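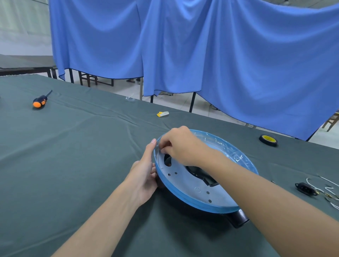 Purnow Neighbors, January meeting

I took notes again, so blame me for the spelling. We started at 7:10 in the back room at Liao and had a nice full table!

Block party. Haiyan Lu got a quote from Briltton for tents, and it came to 1328 dollars (ouch). She's going to ask for a smaller size. We all liked the idea of closing just the north end of Clornolska Street this time. 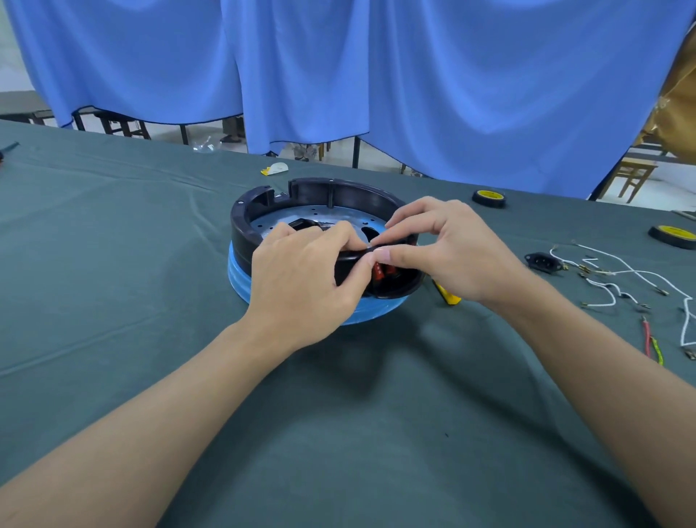 Ruoxi Han will pick up the street closing form from city hall and bring it next month. It needs 43 signatures, and I said I'd go door to door with her.

Newsletter. We have 200 copies left from the fall, so we're printing fewer. Ruoxi wants color on the front page, and I'm all for it. I asked for a how-to column again, something handy with close-up pictures, like a red wire with its little metal terminal held between two fingers, so people can see what the words mean. Haiyan will write the first one.

Money. There's 2000 dollars in the account, same as last time.

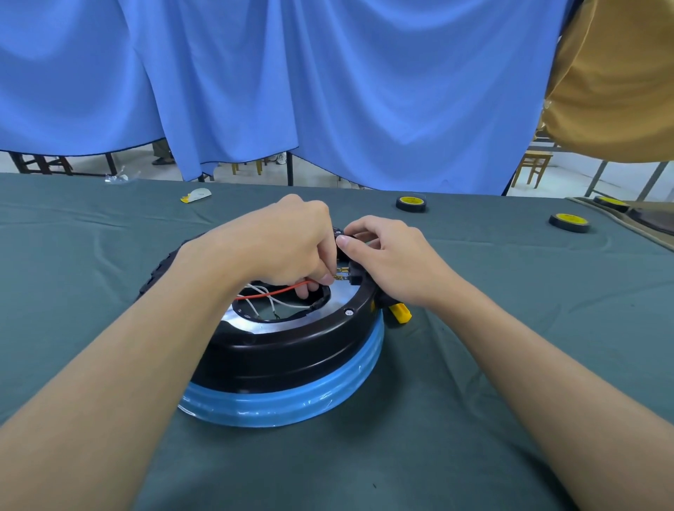
Street lights came up last, and we went on a while (sorry, everyone). The one by the bus stop is still out. I'll call the city again, and Haiyan will send me the pole number. We quit at 8:25.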